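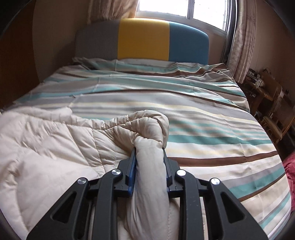 Seul-gi Pyo's view was that any gripper looks good on a comforter, and that we should have asked for a sheet of paper. Fabric bunches up, it finds its own way between the fingers, and after that you'd have to work at it to drop the thing. I wrote that down before I had my coat off, and I kept coming back to it all day at the Zekitz open house.

Zekitz makes hand-held grippers. You hold the tool, you do the chore yourself, and the recording goes toward teaching an arm to do the same. The visit started with bedding, on a bed with a striped duvet cover, and the pair of blue fingers did get hold of a twist of beige comforter. Fine. I would still like to see the same fingers take one thin layer by its edge, which is how most of us make a bed. I asked. The answer was "we're getting there," and then we were moved along.

Next came the comparison bench, the part I had made the trip for. They had their own tool next to a Kazemi and a Jivinia, and visitors could try all of them on the same tray of household stuff. The Kazemi costs 3776 dollars and feels like it was built by people who don't have wrists. It is heavy at the front and the trigger is stiff. The Jivinia is 800 dollars and much nicer to hold, but it let go of a wet sponge twice while I was using it, and the fingers didn't close evenly. The Zekitz weighs 606 grams according to the card on the bench. I had no scale with me. It felt all right for the first few minutes and less all right after that.

My main complaint is about the test itself. Everyone got one turn per tool, in the same order, with the Zekitz last. By then you've had two rounds of practice on that tray. I went back at lunch and did it in reverse, and the gap between the Zekitz and the Jivinia got a lot smaller. The Kazemi was still a chore.

Nathalie Prins gave the talk on cameras and I'll say it was the best half hour of the day. She showed clips where the fingers hid the very thing they were holding, and didn't pretend a wider lens had fixed it. Somebody asked how many failed grasps get thrown out before training. She said too many, and that she'd like to keep them.

The arm demo at the end was run by Rindbridge. It folded a towel. It was the same towel every time, laid out by the same person, so I have nothing to report there.

They plan to have loan units in September. I put my name down for a Zekitz and a Jivinia, and I'm bringing my own sheets.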